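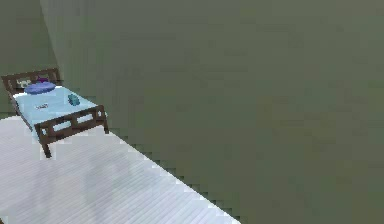 Notes > Teleoperation > Threads

Print this page | E-mail this page

Branislav Vrabec

1/ I spent most of July teaching a simulated robot to tidy a bed. By "teaching" I mean that I hold two controllers, I move, and the program records what my hands did. Some notes for those who want to try the same.

2/ The room is very plain. Olive walls, pale planks, one bed with a blue sheet and a few small things left on it. Sabina Doležal made it for us in Florholm and she refused to add a window. After a month I agree with her, there is less to look at and less to go wrong.

3/ The task in words: take each small thing from the bed, leave the pillow. A child understands this in one second. For the robot I have given 138 demonstrations and it still has opinions about the pillow.

4/ First lesson, and it cost me a week. Do not demonstrate like a human who is bored. I was reaching fast, missing, correcting, reaching again. The policy learned my missing very well. It went to the wrong side of the teal block with great confidence.

5/ So now I go slowly, but I do not stop in the air. If you stop to think, it learns to stop. Anitha Bangera watched my recordings and found a pause of two seconds before nearly every grasp. I was checking my grip. The robot was checking nothing, it only waited, because I had waited.

6/ The flat white and blue thing on the sheet is the hardest. You cannot close on it from above. I slide it to the side of the mattress first and pinch it there, where a bit sticks out over the rail. Kiều Vi does it differently, she presses one end and lifts the other. Please choose one way per dataset. We mixed both and the result was a robot that slid, pressed, and then did neither.

7/ The purple one near the headboard is a different problem. It is behind the pillow, so your virtual wrist wants to go through the wood. In simulation nothing hurts, and this makes you careless. I turned on the contact sound and my demonstrations became better the same evening.

8/ Question from Hiwot Sisay: do you keep the failed ones? Yes, in a separate folder. If I drop the thing and pick it up again properly, that one goes to the good folder, it is useful for the robot to see a recovery. If I drop it and swear, it goes to the other.

9/ Time. One demonstration takes me less than a minute, but after 15 in a row my hands become lazy and I can see it in the plots. I take a break then. Coffee is permitted, too much coffee is also visible in the plots.

10/ We move the small things to new places before each recording, but the bed stayed where it was until last week. Then we turned it a little and the success went down badly. I should have known this, I have told it to other people — so from now the bed moves too.

11/ Somebody asked about Hirari and if hand tracking is better than controllers. For large movements I liked it. For closing the fingers on something flat I did not, I never knew when I was really holding it. With the controller there is a trigger and my finger knows.

12/ Next is the same task with the order fixed, beginning at the headboard. Kiều Vi thinks the order should stay free. We will record both, in two folders this time, and I will post the numbers under this thread when the training is finished.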